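Home News Opinion Reviews Archive Subscribe

The default setting is the policy

Security writing tends to treat a breach as an event. There is a date, a leaked file, a statement from the company, and then a week of advice about changing passwords. My argument is that most breaches of small networks are better understood as a slow result of shipping decisions. The device leaves the factory in a certain state, the buyer plugs it in, and in that state it remains until it is thrown away.

Take the office router. Steltel supplied one model to small businesses for years with remote management switched on and a shared admin password printed in the manual. The manual told the buyer to change it. I looked after a set of 312 of these units for a regional reseller in Amanport, and when we finally audited them in July, 21 had a changed password. The rest answered to the one in the manual. Several had been in service long enough that the business behind them had changed names. 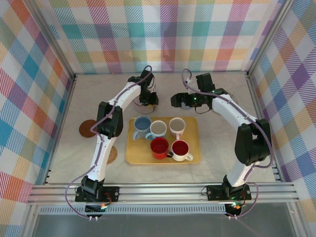

Should the owner of a small business be held responsible for changing a default password?

Only in part, and less than the maker, who can remove the problem once for every unit by refusing to route traffic until a new password has been set.

The usual objection is cost. A forced setup step creates support calls, and support calls are paid for by the vendor, while a compromised router is paid for by someone else. I accept the arithmetic. It describes the problem well. A cost that lands on the vendor gets engineered away, and a cost that lands on the customer gets a paragraph in the manual. Steltel did add a setup prompt in a later firmware release, but the prompt had a Skip button, and the release was never pushed to units already in the field.

Updates deserve the same treatment. Morikawa storage boxes check for new firmware every night and then wait for an administrator to log in and approve it. In a company with an IT department this is sensible. In a dental office it means the box waits forever, because the person who set it up was a contractor and the approval notice goes to an address that no longer exists. I would turn automatic security updates on by default, keep feature updates separate, and let the large customers opt out. They have the staff to do it.

There is a fair case against automatic updates, and I don't want to skip over it. A bad patch pushed to everyone at once is its own kind of outage. I sat through one on a Saturday, when a storage update changed the order in which disks were mounted and left 3 of our customers with read-only shares until late evening. The fix took minutes per box once we had the release notes, which the vendor had posted behind a login. Staged rollout handles most of this. So does a working rollback partition, and flash memory is cheap enough that its absence is hard to defend.

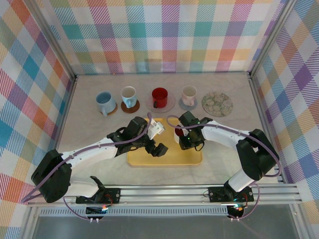
Vol. 9, No. 4

Certification is often offered as the answer. The Tillwood label, which several resellers now ask for, requires a vendor to publish a contact address for bug reports and a support end date. Both are useful. Neither says anything about how the device behaves when it is first powered on. A product can carry the label, accept the password "admin" from any address on the internet, and be fully compliant. I have argued with the label's supporters about this, and their reply is that a stricter standard would have fewer members. That is true of every standard worth having.

What I would ask for is short. No remote management until the owner turns it on. A unique password per unit, printed on the unit. Security patches installed without approval – with rollback. A support end date on the box in type large enough to read in a store.

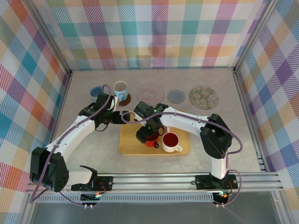
The last item matters more than it looks. Some 1000 units of old equipment passed through our recycling shelf while I worked there, and very few had failed. They were replaced during office moves, or when a faster line was installed. Hardware of this type outlives its firmware by years, and the buyer has no way of knowing when the second has ended. The lights on the front stay green.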